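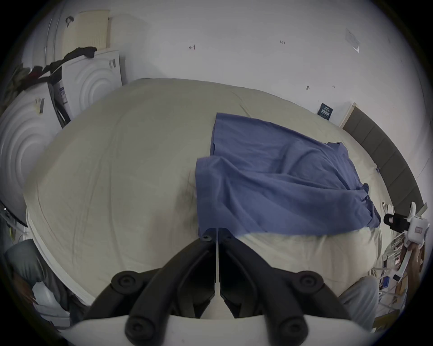
Re: [flatpattern] Besen block, corner depth and shrinkage allowance

To the list,

I sewed the Besen fitted sheet block again in June, this time from the Gagnon percale, and have results for the people who asked about corner depth. The mattress measures 1397 mm across the top panel and is 31 cm deep at the seam. It has rounded corners, and the Besen draft does not account for those.

Drafting notes:

Take the width over the crown of the mattress with a soft tape. A rigid rule held edge to edge gives a short reading and the finished sheet rides up at the foot.

Cut the corner square to mattress depth plus tuck-under plus seam. The block stops at mattress depth plus seam. With elastic on all four sides this will hold. With elastic at the corners only, it lifts as soon as someone sits on the side.

Curve the bottom of the corner seam. I used the same radius as the mattress corner and trimmed the allowance after stitching.

Prewash the whole length before cutting, at the temperature you intend to use afterward. The Gagnon percale lost more along the warp than across it. I cut the length parallel to the selvage, so the loss went where I had the most spare cloth. A piece cut the other way would have come out tight in the width.

Elastic: I tried Westell braided and Westell woven. The braided narrows when stretched and left the casing baggy. The woven kept its width. Stretch it evenly between quarter marks and do not trust the feed dogs to do it for you.

There is still some wrinkling across the top after a night's use. I put that down to the cloth more than the fit. Percale has very little give, and a looser sateen of the same weight creases less in my experience.

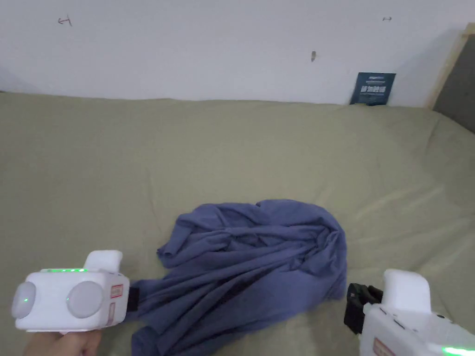 On July 5, 2026, Yeison Chávez wrote:
> I have the older printing of the block and the corner square is
> smaller again. Did you redraw it, or add to the hem?
>
> My other question is thread count. Zosness lists a 500 count
> cotton and says it can be washed at up to 40 degrees C. I would
> wash it hotter than that. Does anyone have shrinkage numbers?
> I do not want to cut deep corners and lose them in the dryer.

I redrew it. Adding to the hem gives you the depth, but it leaves the corner seam short and the elastic then pulls against the end of the stitching.

I have no numbers for the Zosness cotton. Thread count by itself will not tell you, as the finishing matters more. Cut a test square on grain, mark it with thread inside the edges, wash and dry it the way you would at home, then measure both directions flat after pressing. Repeat the wash once. If the second reading matches the first, use it for the allowance. If it does not, keep washing until it settles.

The older printing also has the foot notch on the wrong side of piece B.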